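Eusebio Pacheco keeps his recipes in a cardboard folder that has gone soft at the corners, and when I asked him how many of them had corn in them he laughed and pushed the whole thing across the counter at me. "Go on, find one that doesn't," he said. (I found a rice pudding. He told me to keep looking, because there was a corn version behind it, and there was.)

We met on a Thursday, in the slow hour after lunch, at the little kitchen he runs on Grelmont Street, where he has been feeding people for 25 years. He had been up since before six and showed no sign of it. He talks with his hands, he gets up in the middle of a sentence to check a pot, and he has a way of coming back to exactly the word he left on, so that you have to be quick with your notebook.

I wanted to know about the cobs, of course, since that is what people line up for in summer. He boils them, which surprises visitors who come expecting a grill.

"Everybody wants the black marks," he said. "I like the black marks too! I eat them at my sister's house. But if the corn is good, you want to taste corn, and for that you put it in the pot and you leave it alone. Four minutes. Then onto a plain plate, and you let people look at it for a second before they start with the butter."

He is particular about the plain plate. When he opened, he told me, he had a set with blue roosters around the rim, a wedding present, very cheerful, and he was fond of them. Then one evening he served a late cob on a white saucer, every other dish being in the sink, and he stood there looking at how yellow it was.

"I thought, well, look at you," he said. "All that time I had a rooster shouting over you."

The roosters are at home now, and his wife uses them for toast.

He buys from two growers, and he was happy to go on about both of them for as long as I could write. The early corn comes from Jirier, out past the reservoir, where the ground warms up fast and the ears are small and very sweet. The later corn comes from the Ye farm, and he thinks it has more flavor, although he asked me to be gentle about how I put that. He drives out himself, more than 30 miles each way, and he picks through the crates by feel, running a thumb down the outside of the husk.

"You don't have to peel it open," he said. "Please write that down. People stand in the market and tear the top off, and then they put it back, and it dries out for the next person. Press with your thumb. If the rows feel fat and close together all the way to the tip, that's your corn. If it feels like there's a gap, there's a gap."

I asked about storing it, and he winced a little. The same day is best, he said, and the next day is fine if the husks stay on and it goes in the cold part of the refrigerator. After that he cuts the kernels off and makes soup, and he gave me the soup as well, more or less: an onion, the scraped cobs simmered in milk, a potato if you have one, salt at the end. He wouldn't give me amounts. "How many people are coming?" he kept asking, and I never did have a good answer.

In winter he rests the corn and cooks beans, and he starts getting phone calls in March from people who know perfectly well it isn't time yet. He likes the calls. One regular, a retired bus driver, rings every week and only ever asks, "Anything?"

He has begun taking his cooking out of the kitchen now and then, too, to the offices on the upper floors at Jasden, where he'll bring lunch for a small group and stay to talk about it. He was nervous the first time, he said, with no stove of his own and no counter to lean on. He brought flowers to cheer the place up, and a cloth, and then forgot the cloth in the van.

"It was fine without it," he said. "A table is a table. You put down one plate with one good thing on it, and people come over."
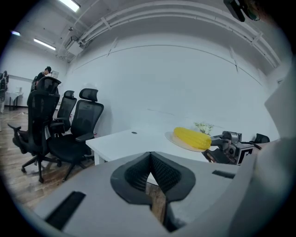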